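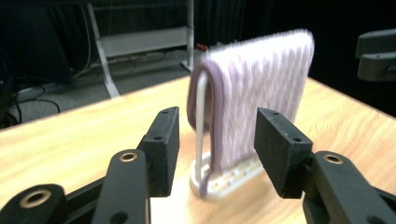 Towel People Wanted – Brandiver Household Study

Can you hang a small towel on a small rack? Can you do it again, with a straight face, for up to 3 hours? Brandiver is looking for adults to drape, fold and lay flat at our Vilier Street room. Sessions run in June, weekdays from 8 to 4. You get $40, coffee and a seat by the radiator.

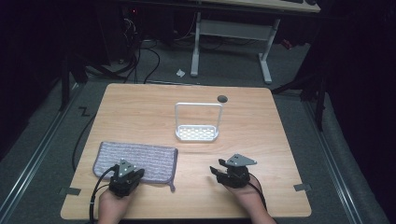 The table, with cloth and rack.

No experience needed – strong opinions on folding may be left at the door. Write to the Brandiver front desk with the days you can make.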